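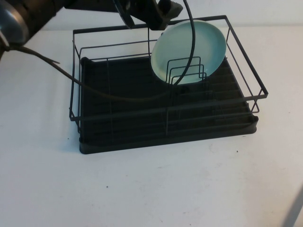 Wire rack people, how do you keep the tray clean?
Posted in Kitchen & Dishes – 266 views

gomongate_gal
Tue 28 August
OK so I finally gave up on my old bamboo rack (it went fuzzy at the joints, yuck) and switched to a black wire one with the ridged plastic tray underneath. Love the look, love that the plates stand up in the little loops. But the tray! We have super hard water and I get white lines in every single groove. I've been scrubbing with an old toothbrush and it takes forever. What's everybody doing?

suds4days
White vinegar, hot water, lay the tray flat in the sink for an hour. Mine came back looking new. I do it every other Saturday while the coffee's going.

Parkorow_Pete
I'm gonna disagree with the whole setup. Ditch the tray. Mine sat on a folded towel for years and the towel goes in the wash, done. Grooves are just places for gunk to live.

gomongate_gal
Pete, don't you end up with a soggy towel on the counter all day though? I tried that in March and it smelled like a gym bag by Thursday.

Parkorow_Pete
Change it every night. I own a lot of towels

mintplate
Team tray here, sorry Pete. I've got a Cilach rack and I tip the tray out after dinner and wipe it dry, and the white stuff never gets a chance to build up. Takes less time than folding a towel!! Also do NOT use a scouring pad on black plastic, I did that once and it's been gray and scratchy ever since.

suds4days
Oh yes, second that about the scouring pad. The green side ruined mine.

lefty_891
Different question but does anyone else's plate lean way back in those wire loops? My dinner plates are fine but the small ones flop around, and bowls are hopeless. I ended up putting bowls upside down in the open part and leaving the loops for plates only.

mintplate
Same. Thick stoneware won't even go in the slots on mine.

Parkorow_Pete
You could also dry the dishes and put them away. Just saying.

gomongate_gal
Ha, not happening on a weeknight. Doing the vinegar soak now – there's already fizz in the grooves, so that's promising. Will report back on whether the corners come clean, those are the worst part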